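# Teaching the arm to handle glassware

February 2025

Most of this month went into the kitchen tasks. I've been driving the arm by remote control and saving each run, and the total is now at 478. The goal I set back in October was 3000 for the whole kitchen set, so there is a long way to go.

I started with plastic cups and those went fine. Glass is harder, mostly for me as the operator. I steer with a Costetti hand controller and watch the wrist view on a laptop, and once the gripper gets near a clear vessel the picture turns into highlights. The walls bend everything behind them. I can't judge the distance to the rim from that view alone, so I look up at the real thing, then back at the screen, and my hand drifts while I do it.
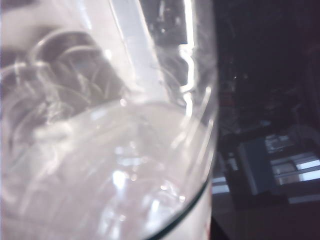
*Wrist view, very close to the big glass vessel.*

I thought about throwing out the runs where the view gets like that. I decided to keep them. The policy will have to deal with the same view later, and if I only save the clean approaches it won't learn what to do in the bad ones. What I do throw out is any run where I stopped for more than a moment to figure out where I was. A pause in the recording gets learned as part of the task. My first trained policy last fall would reach for a cup, stop short of it, and hang there, and when I went back through the runs I found that I had been doing the same thing.

I tried guiding the arm by hand too. You put it in free mode, take hold of it near the wrist, and move it through the task. It's quicker to learn and you can feel contact, which you can't with the controller. The trouble is that your own hand and sleeve keep getting into the view from the other cameras, and the arm is heavy enough that my motions came out jerky. I recorded 82 runs that way and used them only for the slow parts, like tipping a glass a few degrees and setting it back down. Everything else is remote.

A few settings, for anyone doing something similar:

- Controller scaling at half speed for anything within a hand's width of glass.
- Grip force set low, then raised one step at a time until the glass stops slipping.
- Start position changed a little on every run. I used to reset to the same spot and the policy memorized it.
- Logging through Zhuravel, with the run marked good or bad right away. I don't trust my memory at the end of an evening.

I do most of the recording at night after the dishes are done. Daylight would make it easier to see, but it changes too much over an hour, and I wanted one kind of lighting working before adding another. 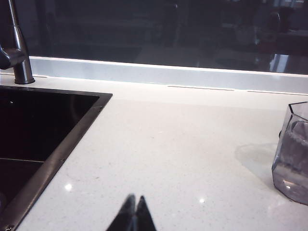 The counter gave me trouble of its own. It's quartz and it's shiny, so the lights leave bright spots on it, and the spots shift in the wrist view as the arm moves. The dark sink was worse. With the gripper over the basin there's almost nothing to see, and I came in too low several times. I now keep every path on the counter side of the rim and lift before crossing. I also raised the height limit in the Marex software so the fingertips can't touch the stone.

Of the glass runs so far, I've marked 148 as good. I'll train on those this week and see if the approach is any steadier. If it still hesitates near the rim, the next thing I'll change is the angle of the wrist camera, and then I'll have to record a lot of this again.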